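Ticket 496: Sona gripper drops or double-picks plates from upright rack
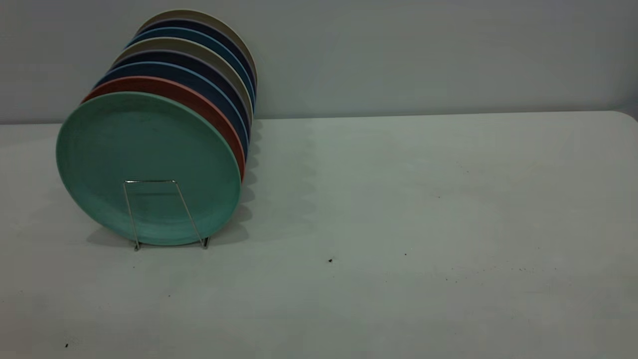
Opened by: Trevor Beaudoin
Assigned to: Reginald Lindqvist
Site: Plamumley test room
Status: Open, workaround in place

Reported fault

We are comparing the Sona two-finger gripper with the MacLeod suction cup on the plate unloading job. The arm and controller are the same for both. The task is to take the front plate off the row, carry it to the clear side of the table and lay it flat, then go back for the next.

The suction cup does this with few problems. The Sona brings two plates away together on a good share of the picks, and now and then lets go of the plate on the way across. I ran 21 picks with each. The MacLeod missed 2. I stopped keeping score for the Sona after the second plate hit the floor.

Trevor

Reply, Reginald

Which edge are you gripping? The plates lean back and overlap, so if you come in from the top there is hardly any room behind the front rim for a finger. Can you also send the finger opening at approach and the force setting?

Reply, Trevor

Top edge, straight down. Opening is at the default. Force is at the default too, I haven't touched it since the gripper was fitted.

Reply, Reginald

Try these one at a time and note the result for each.

Tilt the wrist so the fingers follow the lean of the plate. At the moment the rear finger is probably landing on the second rim and closing on both.
Narrow the opening before the approach.
Slow the last part of the descent.
Leave the force alone until the double picks have stopped.

Reply, Trevor

Tilted the wrist first. Double picks are well down but not gone. The narrower opening on its own made it worse, as the front finger caught the face of the green plate and pushed it back. Tilt and slow descent together is the best so far.

It still goes wrong further into the row. The camera finds the green and red rims without trouble, but it treats the dark blue plate and the navy one behind it as a single plate, and the pick point ends up between them. The suction cup has the same wrong pick point but gets away with it, as it only needs a patch of the front face.

Reply, Reginald

Then that part is a camera fault and shouldn't count against the gripper. I've asked Brirkmont for their settings for dark items. Until they answer, put a lamp to the side and raise the exposure. Your lighting is fairly dim.

Update, April 5, 2024, Trevor

Lamp added. The two dark rims are now split most of the time. Dropped plates not fixed. Rubber pads for the Sona fingers are on order and I will repeat the full set with both grippers when they are fitted. Please keep this open.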